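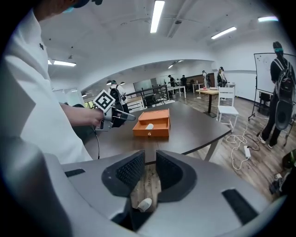
Trendham unit, ground floor walk-through, January 31, 2023. Fire and general safety. Done in a rush between deliveries so excuse the shorthand. OK = fine, FIX = needs doing, ASK = don't know, someone tell me.

## Exits and routes

- [x] Front door opens from inside without key. OK
- [x] Back door push bar. OK, stiff in the cold. Spray it.
- [ ] Back corridor clear. FIX. Flattened boxes stacked along the left wall again, plus a pallet on end. Was on the last list too.
- [x] Exit signs lit. OK, all of them
- [ ] Emergency lights hold on test. FIX. 2 dead, one over the stairs, one outside the restroom. Batteries probaly. Stairs one first please.
- [x] Assembly point sign in parking lot. OK, faded but you can read it

## Extinguishers and alarm

- [x] Tags in date. OK
- [x] Pins and seals. OK
- [ ] Mounted right. FIX. The one by the loading door is on the floor holding the door open. Bracket is still on the wall, empty.
- [x] Pull stations not blocked. OK
- [ ] Panel log filled in. FIX. More than 8 weeks with nothing written. Tests might have been done, can't tell from the book. If it's not in the book I have to mark it missed.
- [ ] Smoke detector in store room. ASK. Has a dust cap on it from the ceiling work. Can it come off now or is Pintér coming back to do the rest?

## Electrical

- [x] Breaker panel closed, labeled. OK. Handwriting on the labels is bad, though.
- [x] Three feet clear in front of panel. OK
- [ ] Power strips. FIX. One plugged into another behind the break room fridge. Fridge goes straight to the wall, microwave too.
- [ ] Space heaters. FIX. Front office heater under the desk, no tip-over switch that I could find. Take it out of use. There's a newer one in the store room.
- [x] Cords checked for cuts. OK, taped one thrown out, not re-taped
- [ ] Outlet cover by the sink. FIX. Cracked corner. Cheap part, ten minute job.

## Floors, tables, storage

- [x] Aisles. OK
- [x] Mats flat, no curled edges. OK
- [ ] Table legs and feet. ASK. One table in the big room rocks, missing a foot pad I think. Fastbridge supplied them, do they send spares?
- [ ] Shelving fixed to wall. FIX. Tall unit in store room has the strap hanging loose at the top. Don't load the upper shelves till it's back on.
- [ ] Heavy stuff low. FIX. Paint cans on the top shelf. Same unit.
- [x] Step stool. OK, feet good
- [ ] Drawers and doors shut when not in use. Reminder only, not scored. Shin height file drawers in the front office are the worst.

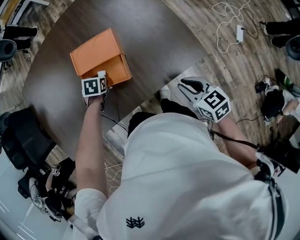 Tolley wrote back on the draft of this section asking that the table be pulled off the FIX/ASK pile and just swapped for the spare upstairs, and said the strap on the shelving was reported in the fall and closed without anyone going to look. Fair enough on the strap. I've reopened it under the old number so the history stays together. Table swap is fine by me, but two people to carry it down, and not while the stair light is out.

## First aid

- [x] Kit on wall, not locked. OK
- [ ] Contents. FIX. No large dressings, burn gel expired. Bandaids are all the tiny ones.
- [ ] Eye wash. FIX. 2 bottles, one opened. Replace the opened one.
- [x] Contact list posted. OK
- [ ] Accident book. OK but pages loose, needs a new one when this runs out

## Kitchen / restroom

- [x] Hot water not scalding. OK
- [x] Extractor runs. OK, noisy
- [ ] Floor under dishwasher. ASK. Soft spot in the vinyl by the left foot. Old leak or new one? Lift the kickboard and look.
- [x] Cleaning products in closed cupboard. OK

## Do first

1. Stair emergency light
2. Extinguisher back on its bracket, wedge for the door
3. Corridor boxes
4. Shelving strap, paint cans down
5. Fridge and microwave off the strip

Rest can wait for February but not past it. Tick them off on the paper copy by the panel, not on this one, I lose track otherwise. Corridor gets looked at agian next time I'm in, no notice.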